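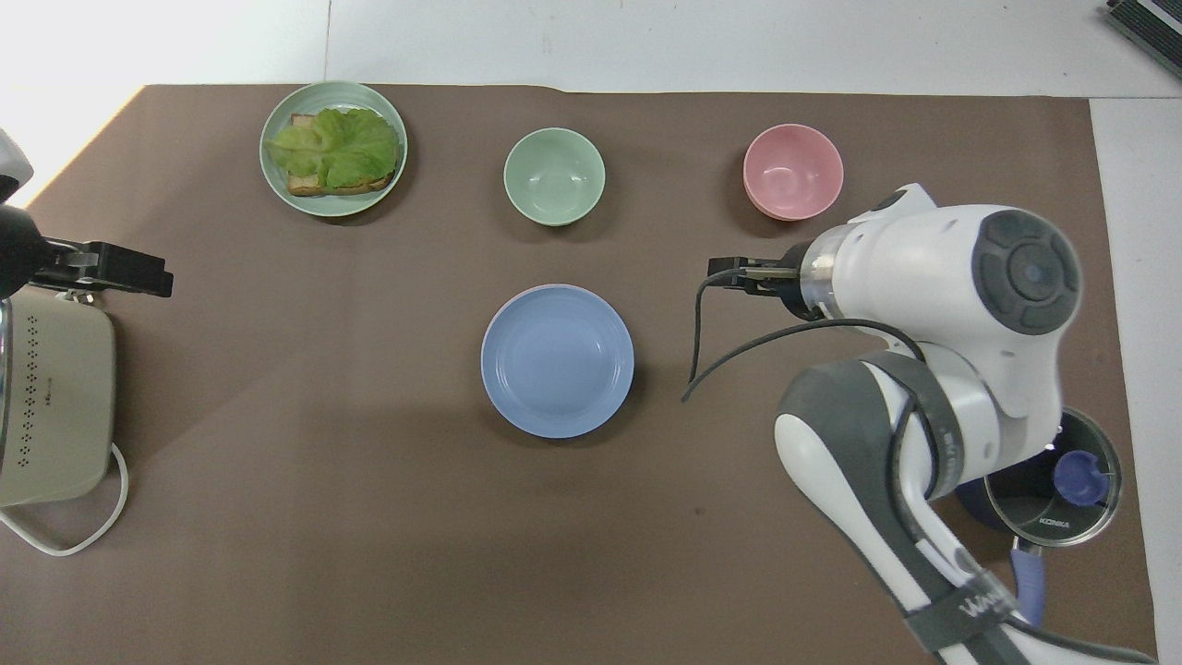
Getting Along with a Two-Armed Kitchen Helper: Tips After a Trial Rental

Household Tips > Kitchen > Gadgets and Helpers
Posted November 4, 2024 by Beatrice Nyaga

Holtbridge will now rent you a pair of robot arms for your counter. The service is called Masby, it comes with a technician for the first setup, and it promises to lay out a meal, plate simple food and clear up afterward. I signed up back in May with the enthusiasm of a woman who has been asking teenagers to set the table for 9 years.

What follows is what I'd tell a friend who was about to do the same. Some of it will help you even if your kitchen helper is a husband.

Put down a mat

A big plain one, and get it flat. Brown works nicely if your table is white and your dishes are pastel, like mine. My setup technician, Kipchumba Okoth, was very firm on this and I ignored him in favor of a checked tablecloth I like. The arms spent an evening trying to pick up a blue check. The tablecloth is back in the drawer and the mat stays down.

Iron out any curl at the corners with a warm (not hot) iron through a dish towel, or leave the mat under a stack of cookbooks overnight. This is the most use my cookbooks have had in a while.

Give every dish its own color

You can match your china, or you can be understood. With a green plate, a blue plate, a pink bowl and a mint bowl, "put the sandwich on the green one" is a complete instruction. With four white plates you will find yourself saying "no, the other one" to a machine, and the neighbors can hear you.

Watch out for near twins. My mint bowl and my green plate are close enough cousins that I say "bowl" and "plate" very clearly, like someone ordering lunch abroad.

Leave elbow room

These arms come in from the sides, and they take up more of the table than the brochure lets on. Keep the middle for dishes and leave a hand's width between them. Anything tall goes at the edge, well behind where the elbow swings. I do keep a pot by the right arm, a KONKA with a glass lid, and we have had words about it. If yours has a handle, turn the handle away from the mat before you start.

Cords are the other thing. An appliance cord lying across the mat is an invitation. Run it off the near side of the table and hold it down with a binder clip or a bit of painter's tape. Do this before you press Start, and yes, I'm aware of how that sounds in light of my own table.

Sandwiches: go open-faced

Closed sandwiches slide. The top slice goes one way, the tomato goes another, and the gripper comes up holding a piece of bread with great dignity. Open-faced is much kinder to everybody.

Toast the bread first. Soft bread gets pinched, and you'll have two dents in your lunch. Go a shade browner than you normally would.

Lettuce goes on last, and a single big ruffled leaf beats a handful of shreds. Dry it well. Spin it, then roll it in a clean dish towel for a few minutes. A leaf that hangs over the crust a little is fine. I stopped trimming mine after the first week, having noticed that I was now prepping for the thing that was supposed to prep for me.

Spreads hold everything in place, so don't be stingy. Cream cheese is the best glue. Mustard is hopeless.

Bowls before plates

When you're unpacking the dishwasher onto the table, set out the bowls first. The grippers take a bowl by the rim without much fuss. A shallow plate lying flat is harder, and on a slick table it scoots. The mat helps, and so does a plate with a raised rim. Paewai, who make the mat that comes in the Masby box, also sell little felt risers for plates. I tried them. You can save your money and use a folded napkin.

Wiping down

A damp cloth with a drop of dish soap for the white casing, and then a dry one. Stay away from the joints and never spray anything directly at the arm. For the fingers, use a cotton swab. Cream cheese gets in there, see above.

Turn the arms off at the switch first. Lilian Ogola, who answers the Holtbridge help line and has the patience of a school nurse, asked me to mention that in capital letters. OFF AT THE SWITCH.

Is it worth the money?

The rental is $100 a month with a 2-month minimum. Buying the arms outright is $1,221, before the mounting kit, and you will need the mounting kit. For that you get a table laid slowly and rather well, and a sandwich moved from one place to another with terrific concentration. It won't slice bread, and it won't touch eggs, which I consider good judgment on its part.

If you have sore hands or trouble reaching, I'd rent it and see. My neighbor Faraji Magesa has a bad shoulder and kept his. If you're simply tired of setting the table, the Leltemau stacking trays are far cheaper and they don't need a technician.

I've extended through the winter. The teenagers come to the table on time now, mostly to watch.

Comments (2)

Faraji Kashindye: Does the mat go in the washing machine? Mine has beet on it.

Beatrice Nyaga: Cold water, by hand, and hang it over the tub. For beet, dab on white vinegar and leave it ten minutes before you rinse. Don't tumble dry it or you'll never get it flat again.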